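Moreira Hardwax Oil, 500 mL – Review
Posted by Kalevi Mustonen
Mar 17, 2021

Rating: 4 out of 5

I bought a tin of Moreira hardwax oil to redo our dining table, which had gone grey and blotchy along the side nearest the window. The old finish was a polyurethane that had been flaking for years. I wanted something I could patch later without stripping the whole top again.

The tin holds 500 mL and the label says two coats. I used the clear satin. It has the thickness of runny honey and needs a good stir, as the solids settle at the bottom. The smell is fairly strong for the first evening. We slept with the windows open and it was mostly gone by morning.

Prep took longer than the oiling. I scraped the loose varnish, sanded back to bare timber, then vacuumed and wiped down with metho. Delia Marinescu at the Furidberg store told me to stop at a coarser grit than I would for varnish, because the oil won't soak into a surface that's been polished too fine. I finished with 150 and the colour came up evenly, apart from one old water mark that I should have sanded harder.

The clear is not colourless. On pale timber it pulls the tone towards honey or light orange, and any darker streaks in the grain stand out more. If you want to keep a raw look, get the white-tinted version.
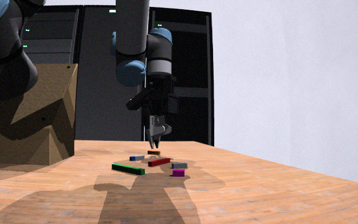
Warm orange-tan timber with fine darker streaks in the grain.

Apply it thin. I used a white nylon pad and worked along the boards, then buffed off the excess with an old T-shirt after ten minutes. My first coat went on too heavy at one end and stayed tacky into the next day. The second coat used far less – I still have a third of the tin left. Lay the rags out flat outside to dry before you bin them, as oily rags can catch fire by themselves.

I have used Vumer oil on a bench before. It's cheaper and dries faster, but it marked under hot mugs within a month. The Moreira has had three weeks of family meals so far. Red wine and soy sauce wiped off. A wet glass left overnight made a faint ring, and a dab of oil on a cloth took care of it.

My one complaint is the lid, which bent when I prised it open and hasn't sealed properly since. I've moved the leftovers to a jar.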